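Dekstead gripper trial: progress to the end of April

The comparison of the two grippers is now under way, six weeks in and with only one of them fully on speaking terms with the controller. The Plora fingers have done 132 picks. The Turcotte pair have done 38, most of the delay being a mounting plate drilled for some other arm.

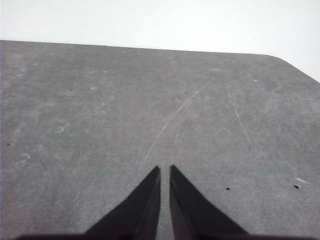 Fingers and wrist camera

The Plora fingers taper to a point, and from the wrist camera both tips stay in view when open, with a strip of tabletop between them. This helps with lining up on small parts. The camera also picks up every scratch and speck on the grey table, and the Gerkeo software has so far tried to pick up 2 of them - with great confidence, it must be said. We have raised the detection threshold and ordered a plain mat.

Spending

On budget, apart from the second mounting plate. We ask to move that cost to the repairs line. The Turcotte runs start again on Thursday.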